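Textile Care and Household Linens: Notes for Unit 2
By Deisy Tamayo | November
Shares: 11 | Comments: 2

Reading for this unit is the packet on plant fibers. Bring it to class, along with one cotton item from home that you don't mind cutting a corner from.

What cotton is

Cotton is the hair that grows on the seed of the cotton plant. Each hair is a single cell. While the boll is closed the cell is a round tube filled with liquid. When the boll opens the liquid dries out and the tube collapses into a flat ribbon with twists along its length. Those twists let the fibers grip each other, so cotton can be spun into yarn without glue or heat.

The fiber is almost pure cellulose. Cellulose takes up water readily, and it is a little stronger wet than dry. Most rayon goes the other way and loses strength in water. Keep this in mind when we get to washing, because it explains why cotton sheets and towels can take rough treatment week after week.

Staple length means the average length of the fibers in a lot of cotton. Long staple makes smoother, stronger yarn with fewer loose ends. Short staple is cheaper and sheds more lint. A label that says only "100% cotton" tells you nothing about staple length.

Woven structures

Three weaves cover most of what you will find in a linen closet.

Plain weave: each filling yarn goes over one warp yarn and under the next. Percale sheets and many dish towels are plain weave.

Twill: the filling passes over and under in steps, leaving a diagonal line. It is common in aprons and work clothes.

Terry: this is a pile weave. One set of warp yarns is held tight and makes the ground cloth. A second set is kept slack, and when the filling is beaten up the slack yarns are pushed into loops. The loops add surface area, and surface area is what soaks up water. A terry cloth with the loops cut on one side is called velour. It feels softer but usually dries you less well on that side.

In the spring Hortensia Rivadeneyra will bring samples of all three for the hand lens exercise. Read the section on pile height before then.

Weight

Towel weight is given in grams per square meter. Heavier cloth holds more water and takes longer to dry, both on the line and in the machine. A light towel may be the better choice in a damp house. Weight and quality are separate questions — a heavy towel made from weak yarn will still wear out early at the edges.

To find the weight of a towel at home, weigh it dry on a kitchen scale, measure the length and width in meters, multiply those two numbers, and divide the grams by the result. Do not fold the towel when you measure. The band near each end is often flat weave, so it will be lighter than the rest, and your figure is an average over both.

Washing

Water temperature, detergent, time and movement all do part of the work. If you lower one you generally have to raise another. Cold water can clean lightly soiled cotton well enough, but body oil comes out better in warm water.

Use less detergent than the cap suggests when the load is small or the water is soft. Leftover detergent stiffens terry and holds on to odor. Fabric softener leaves a coating on the loops, and the coating slows down absorption. In this course we leave it out of towel loads altogether.

Chlorine bleach breaks down cellulose slowly. Used now and then at the right dilution, it does little harm. Used in every load, it thins the yarn until holes appear. Oxygen bleach is slower and easier on the fiber.

Drying and folding

Shake each piece before drying it. Shaking lifts the loops and separates the layers. Line-dried terry feels stiff at first and loosens with handling. Machine drying keeps it soft at the cost of some lint.

Fold only when the piece is fully dry. Start lengthwise, bring the long edges together, and fold in thirds or quarters depending on the shelf. Put the folded edge toward the front so that each towel can be pulled out singly.

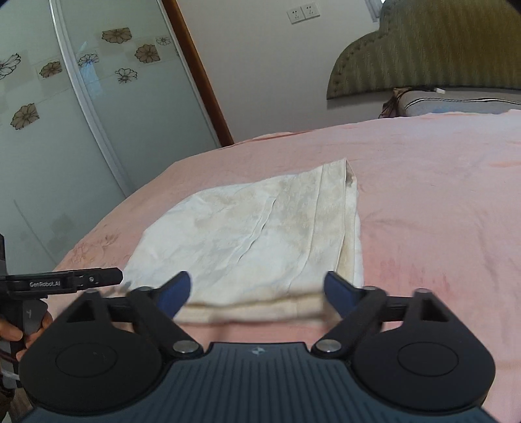

Chambi, November

Storage notes from the visit to the Wisumau linen room

The shelves are slatted, with a gap left at the back so air can move. Clean stock goes in at the bottom of the pile and is taken from the top, except for bath towels, where the order is reversed. The staff changed this after the same few towels kept going out and the rest sat untouched.

The room's stock book listed 3,358 pieces. White goods are kept apart from dyed goods through the whole process, including the carts. Anything with a pulled loop is set aside and the loop is clipped level with scissors. Pulling it opens a line across the cloth. Pieces with a broken hem go to mending, and pieces worn through in the middle are cut down for cleaning cloths.

Terms to know for the quiz: staple, warp, filling, pile, ground cloth, percale, velour, selvage.

Written work: two pages comparing care labels from three cotton items. Copy the label wording exactly, then say in your own words what each instruction protects against. Hand it in before the mending lab.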